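## About Wosside

We write the software that sits between a robot arm and the job. Control, grasp planning, a bit of perception, plus the tooling you need when it all goes wrong at 4 pm. Small shop, one floor, too many monitors.

Started as a side project inside Vermeulen, writing drivers for other people's cells. Spun out when the driver work got bigger than the day job. Still share a loading dock with them.

**What we make**

*Justatmont* – our planner. Plans for 2 arms as one system, so both grippers can hold the same object without fighting each other. Control loop runs at 1000 Hz. Replans if the camera and the joint readings disagree. Logs everything, every run, no opt out.

Also a replay viewer (load a log, scrub through it, see what the planner thought it was doing) and a calibration tool for wrist cameras. The calibration tool is ugly. It works, new UI comming in September.

**How we work**

Real hardware every day. Simulation first, sure, but nothing ships untill it has run on a cell. Regression set is 179 tasks at the moment, mostly household and workshop objects. Boxes, cans, cases with handles, things with clear lids that depth cameras hate. If a release drops a task it doesn't go out.

Code review by anyone, not just seniors. Docs written by whoever wrote the feature. Bug reports get a reply from the person who'll fix it.

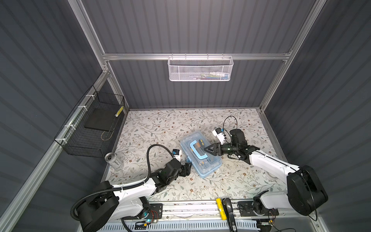
**Rultville, 24 May 2021**

Two-arm holds are the main work right now. Both grippers on the blue storage case, one each side, clear lid on top with a tool showing through. Hard part is force sharing: each arm has its own idea of where the case is, and the planner has to settle it quick. Around 515 logged runs on this so far, replay viewer open all day.

Want a look at the logs or a demo on your own parts? Use the contact form, pick "Justatmont" from the list. Visits by appointment, door is round the back next to the dock.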